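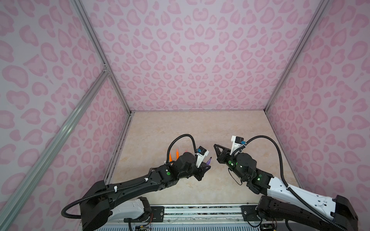
Rose-pink rosettes on a pale lavender-pink wallpaper

Rosette paper is a printed wall covering whose repeat is derived from the spots of the leopard. It is sold for rooms and, in shorter rolls, for lining booths, display boxes and other small enclosures. The name refers to the pattern only and says nothing about the backing, which may be plain paper, nonwoven or vinyl.

Pattern

A rosette in its basic form is a broken ring around a center of a different tone. Printed versions simplify the shape. Closed kidney, teardrop and crescent blotches fill the gaps between larger spots, and in some designs the ring narrows at one end until it reads as a heart. Coloring ranges from tan and black to single-hue schemes, in which ground, center and outline are shades of one color.

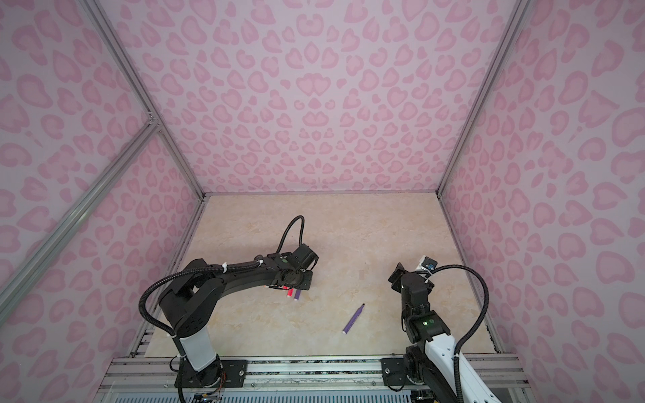 Two-tone pink rosettes with darker outlines, above a marble-patterned floor

The repeat may be straight, dropped or mirrored. A mirrored repeat is easier to center on a narrow wall — the axis is placed on the midline and trimmed equally on both sides. The Kestby 239, a design by the pattern maker Rezaul Mollah for Skoditwood, has a repeat height of 50 cm and was first printed in a run of 500 rolls.

Use in enclosures

In a three-sided enclosure the back panel is hung first and the side panels are cut to meet it. Corners are either butted or covered by the posts of the structure, in which case a small mismatch in the pattern is hidden.

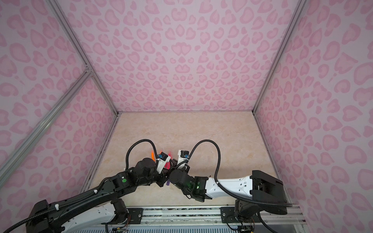

Combination with marble patterns

Rosette paper is often set against a marble-patterned surface in beige or cream. The two patterns differ in scale and contrast: veining is soft and continuous, while rosettes are separate shapes with clear edges. Objects in a solid color, such as a purple marker, stay easy to pick out against the veining. 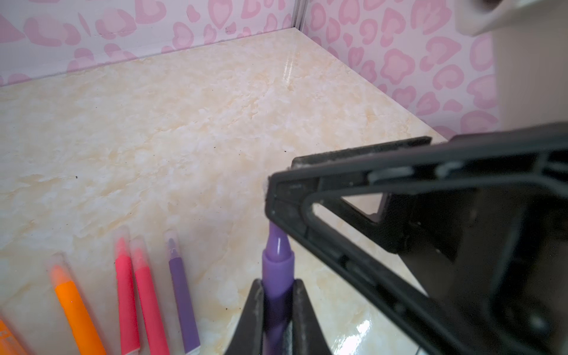

Gloss is the main practical concern. A shiny surface throws bright patches under overhead light, and small specks of dirt show on pale areas. Matte finishes reduce glare but are harder to wipe clean.

Care

Vinyl-faced rosette paper may be wiped with a damp cloth. Uncoated paper is dusted dry. Marker ink should be tested on an offcut before any solvent is used, as the pink inks of some printings lift with it.

See also

Animal print
Begum repeat
Marbling
Stimileo paper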